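Este sitio utiliza cookies propias y de terceros para mejorar la navegación. Aceptar | Configurar

El cable que nos paró el brazo (y lo que hemos aprendido)

Enero ha empezado fuerte en el laboratorio de Nillen. Llevábamos una racha estupenda con las pruebas de ordenar el escritorio, el brazo iba fino y ya estábamos pensando en subir la velocidad cuando, a media tarde, la pinza dejó de responder en pleno giro. Parada de seguridad, luz roja y todo el mundo mirando la pantalla: error 3621, pérdida de comunicación con la pinza.

Lo primero que pensamos fue en el software, claro. Jocelyn Bouchard se pasó dos horas con los registros y no encontró nada raro, salvo un detalle precioso - el fallo caía siempre en la misma zona del recorrido, con la muñeca girada hacia la izquierda. ¡Era el cable! Habíamos dejado demasiada holgura al montar la pinza nueva, el bucle se iba abriendo con cada giro y el conector, harto de tirones, tenía 2 pines doblados. Nadie se hizo daño y el brazo se paró como debía, pero un bucle así puede engancharse en cualquier cosa, también en una manga.

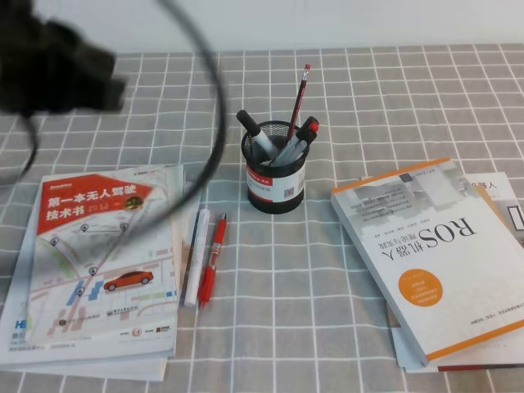

Nillen · Equipo de Manipulación y Seguridad

Las pruebas se hacen con el portalápices de malla en medio y los libros a los lados, entre ellos el de conducción autónoma y el de ROS, que ya tienen su público entre los que venís de visita. El cable negro sigue dibujando su curva por encima de la mesa, así que hasta nuevo aviso:

- Velocidad limitada a 200 mm/s.
- Revisión del conector antes de cada tanda.
- Mangas recogidas y manos fuera de la mesa con el brazo activo.

Las guías flexibles de Zosilton están pedidas y tenemos muchas ganas de probarlas. En cuanto lleguen haremos una tanda de 2000 ciclos seguidos con el registro abierto. Si alguien del grupo de Skilcombe ha peleado con algo parecido, que se pase por el laboratorio - hay café y un conector doblado que enseñar.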